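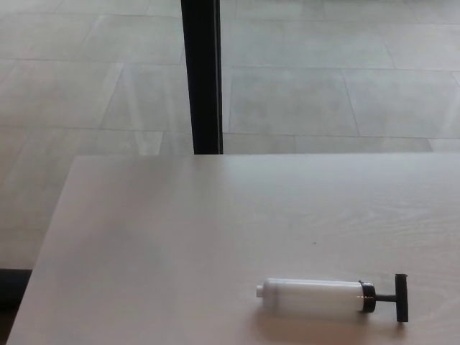
Where can you get a library card that also covers the tool shelf? Any branch in Tinton will sign you up, and the card you already have in your wallet works too.

Tinton Public Library adds 243 household items to its lending shelves this February

I've been wanting to write this one for a long time, so forgive me if it runs a little long. Starting this month, the Tinton Public Library is opening the Borrowing Room at our Blomqvist Street branch, and you can check out a carpet cleaner there the same way you'd check out a mystery novel. Bring it to the desk, we scan it, you take it home. I'm Liv Wallin, I run adult services, and I've had a cake pan in the shape of a lobster sitting on my desk for weeks waiting for this day.

We're opening with 243 items. Sewing machines, a pasta roller, ladders, camping stoves, bike pumps, a telescope, two folding tables (I already know those will be gone every graduation season), and more baking pans than I thought existed. Most of it was bought with a grant from the Trostumik Foundation, and the rest came out of garages all over town. We asked for donations last fall and had to stop answering the phone for an afternoon!

The idea started with Ezequiel Chávez, who teaches our evening English class. He had a student who needed a drill for one shelf. One shelf! He lent her his, then he lent it to four more people, and then he came to me and asked why the library couldn't do it. I didn't have a good answer, so we sent a survey out with the newsletter. We got 700 replies, and the thing people wanted most was a pressure washer. We have one. There will be a line.

How it works: you can have 8 items out at a time, and most go home with you for a week. The sewing machines and the telescope get two weeks, and you can renew anything that doesn't have a hold on it. There are no late fees, same as our books, but if something is very late we'll call you, and I'm the one who calls. You need to be 18 for the power tools and sign a short form the first time. Everything else is open to any cardholder.

"I looked over every single thing with a plug on it," says Tarmo Ramanauskas, who retired from appliance repair and now works with us part time. "If it comes back making a funny noise, tell us. You're not in trouble. I just want to hear the noise."

Tarmo is also teaching a basic repair class in the evenings, starting at 6:30 in the community room. Lamps come first, then small kitchen appliances. Bring your own broken thing if you can carry it.

You can browse the whole list in our regular catalog by typing "borrow" in the search box. The photos are still going up, so a few entries just have a title for now, and I know the one for the dehumidifier is spelled wrong. Holds can be picked up at Blomqvist Street only. We're hoping to deliver to the Wovatlow branch by summer, once Alistair Lennox figures out how to get a ladder into the book van.

Still on our wish list: a working ice cream maker, a second carpet cleaner, and kids' snowshoes in any size. Please call before you drop anything off, and please, no more bread machines. We love you, but we have plenty.

Questions from the press can go to Oda Ekström in the director's office. Everyone else, come by the desk and ask for Liv.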